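Trurach Parish Timber Records: README

Transcriptions of sawmill and joinery ledgers from the Trurach district, beginning in 1891. The originals are held at the Kilthorpe local history room. Transcribed and maintained by Biljana Dumitrescu.

Contents

ledgers.csv: one row per ledger line, 14 columns
species.csv: local timber names matched to modern ones
notes.txt: unclear readings, listed by ledger and page

Dates are day first. Prices stay in pounds, shillings and pence. Spelling follows the ledger, so "colour" and "color" both turn up, sometimes on the same page.
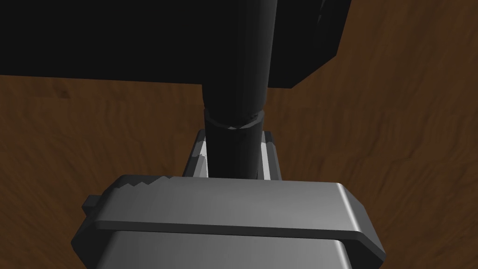 Can the ledger prices be added up directly?
Convert them to pence first. The three price columns are stored as separate whole numbers, and a blank means the clerk left it blank.

Known gaps

Ledger 2 has water damage and 15 of its pages could not be read. The Georgiou joinery accounts stop in September and pick up again in a different hand. Roughly a third of the customer names are initials only.

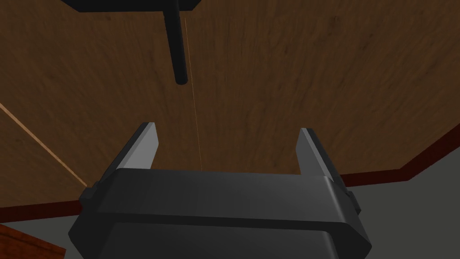

The species column needs the most care. Clerks wrote "red", "brown" or "best brown" and meant whatever was in the yard. Grain was hardly ever noted, and colour doesn't settle much: a big wooden surface like the one facing the two black fingers would have gone down as "board, wide" and nothing more. Where the species is a guess, the certainty column says "low".

Floorboards are entered by the running foot, wall linings by the square. Earlier versions of the file mixed the two.

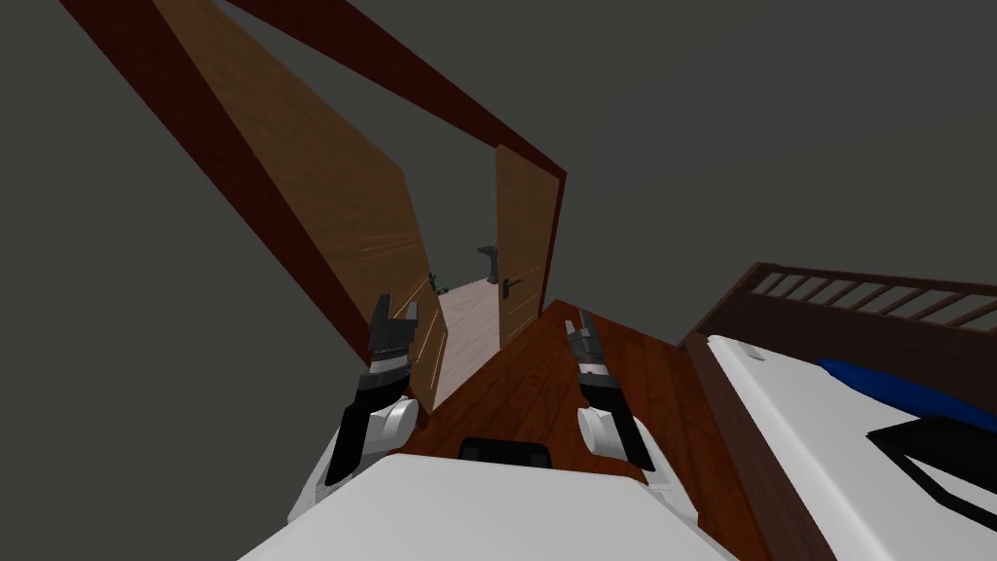 Version 2 splits them into separate units and drops the old total column. Scripts written for the first version will need updating.

Corrections are welcome through the Pronuvwood mailing list. Please quote the ledger and page number. The history room is closed on Sunday.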